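Tremside Local History > Members' Pages > Tips for Old Papers at Home

Meetings | Walks | Publications | Map Room | Tips | Join

Keeping old deeds, maps and letters in an ordinary house

Most of the old paper in this township is not in the county archive. It is in desk drawers and hall closets between Tremside and Drirkton, and it will probably stay there. These tips come from the work we did on the Ding Mill papers, which arrived in nine shoeboxes and came to 2,568 separate sheets when we had finished listing them.

Where to put the box

Pick a closet on an inside wall, on a middle floor. Attics get too hot and basements get too damp. A bedroom closet is usually fine. Keep the box off the floor by at least the height of a brick, and do not put it under a bathroom. The Tutulmont chapel register spent thirty years below a bathtub, and the first fourteen pages can no longer be read.

Setting up a table

Use the biggest table you have. Wipe it down with a barely damp cloth, let it dry for an hour, then cover it with clean white paper or an old cotton sheet that has been washed without fabric softener. Bare wood can pass oil and wax to paper, especially if the wood has been treated lately. Move drinks to another room. Pencils only.
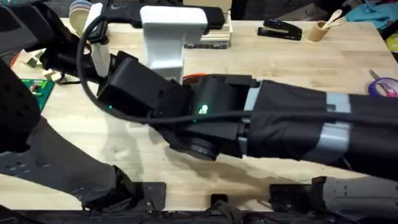 Light wooden tabletop with a butcher-block surface.

Wash your hands with plain soap and dry them well. Cotton gloves are not needed for paper and make it easier to tear an edge. They are worth wearing for photographs and glass negatives.

Flattening a rolled map

Do not force it. A map that has been rolled since 1900 has taken that shape and will crack if you press it open. Leave it lying loose in a room with normal humidity for two or three days. Then unroll it a few inches at a time and put a weight on each part as you go. Small cloth bags filled with clean dry rice, sewn shut, work well. So do paperback books with a sheet of blotting paper underneath. When the whole map is open, cover it with blotting paper and a board and leave it for two weeks.

If it starts to split, stop and roll it loosely again around a wide cardboard tube covered in acid-free tissue. Large estate maps often have a linen back. If the linen is coming away, leave it alone and ask somebody at the Map Room.

Cleaning

Soft brush first. A wide watercolor brush from an art store is good enough. Brush from the middle toward the edges and tip the dirt into the trash as you go. For grimy margins you can use a white vinyl eraser, grated on a kitchen grater, rubbed gently with one fingertip and brushed off. Stay away from pencil notes. The pencil on the back of a deed is often the only place where the old name of a field or a brook was written down. On one Ding Mill lease the brook is "the Dinge," in pencil, and nothing else in the boxes spells it that way.

Never use tape, including the kind sold as "document" tape. Torn pieces should go into one folder together.

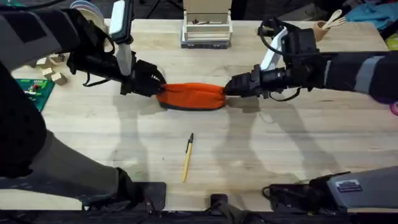

Rusty paper clips and pins are the next job. Slide a piece of stiff plastic under the clip on both sides, hold the paper flat, and ease the clip open. Pulling it off sideways takes a strip of paper with it. If a pin marks a place in a ledger, write down which page it was on before you take it out.

Folders and boxes

A pack of 100 acid-free folders will do most families. If you are ordering for a group, the price drops a good deal at 1,000. Put no more than ten sheets in a folder, and write on the folder before the papers go in. Newspaper clippings need their own folder, as they turn brown and stain whatever they touch. Photocopy the clipping and keep the copy with the rest.

Making a list

Give every folder a number and keep the list in two places, one of them outside the house. Put down what it is, any date on it, and every place name exactly as spelled. Drirkton turns up as Dirkton, Drerton and Dirk Town, sometimes in the same letter. Do not correct these.

Silverfish

Check the boxes every November and again in spring. Sticky traps go on the closet floor, not in the box. If you find damage, move the papers to a clean box and vacuum the closet, including the gap behind the baseboard.

Contact the Map Room | Copyright Tremside Local History | Back to top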